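Wikik household chores project: progress report for December

Hi all,

I'm writing this one from the corner desk with the good radiator, so forgive me if it wanders a bit. You asked last time for less math and more of a plain answer to the question your board keeps putting to us, namely whether a machine can do the chores yet. I'll try!

The short version is that it can do pieces of them. Wolik (our control software, for anyone new to the mailing list) can now be told in one sentence to pick something up and put it somewhere else, and on a clear surface I'd trust it with that while I went to get coffee. Ask it to tidy a kitchen and it still falls apart. It does the first item nicely, sometimes the second, and then it loses track of what it has already moved and starts fussing over a thing it put away a minute ago.

Most of this period went into what I've been calling the drawer problem. Think of everything in a kitchen drawer that's long and thin: chopsticks, skewers, the handle of a spatula, that one ruler that has no business being there. People pick these up without thinking. For a two-fingered hand they're a pain, as the fingers have to come down on either side of the narrow part, and if the thing is lying at a slant then the wrist has to turn to match before anything closes. Get the turn wrong and one finger lands on top, or the object spins away across the table. I spent a very long afternoon watching it do that in October and I don't recommend it.

So we went back to basics in simulation and took the drawer away altogether. One red bar on a bare wooden tabletop, lying diagonally, fingers wide open, go. I know it looks like a step backward after the sink demo you saw in the summer, but I'd make the same call again. The sink demo had 12 objects in it and when it failed we could never say why.
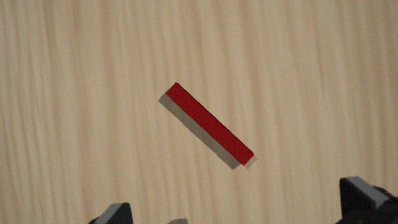 WHERE WE ARE WITH GRASPING

Fifty starts per version is our standard batch now. Each start puts the bar down at a different slant, and we score a pickup only if the bar leaves the table and stays in the hand. The newest version of Wolik beats the summer one easily when the bar lies close to straight up and down or close to straight across. Slanted starts are better than they were, though I'm not ready to brag about them. The trouble seems to be shadows. The side of the bar and the shadow next to it both come out gray, they run together, and the software reads the whole thing as one fatter object. Then it aims a little to the side of where it should. We're trying two fixes, one that moves the light around during training and one that makes the hand take a second look before it closes. I like the second look better, but it's slow, and slow matters to the shop people.

Speaking of which, the shop floor. Şimşekoğlu let us spend three mornings in their packing area at Irkport, and I came home with a notebook full of humbling stuff. Their packers handle trim strips all day, which are pretty much our bar in real life, only they come in bundles and stick to each other. A packer fans a bundle with one thumb and pulls out a strip without looking. We have nothing close to that. What they'd happily take from us right now is much duller: one strip, already separated, moved from a bench to a box. I think we can get there, and I'd like to make it the spring milestone in place of the laundry folding, if you're okay with the swap.

Money and time. We're inside budget. Computing costs ran higher than planned and travel ran lower, so it evens out. The replacement wrist for the real arm is still on order, and no hardware testing has happened since the old one started slipping, so please read everything above about grasping as simulation only.

What I need from you:

A yes or no on swapping the milestone, before the January call if you can.

Permission to share our scoring sheet with Şimşekoğlu. They asked, and I'd like to say yes.

Next up is two bars on the table at once, first apart and then touching. I'm looking forward to the first and dreading the other one.

Thanks as always for reading to the bottom.

Wikik project lead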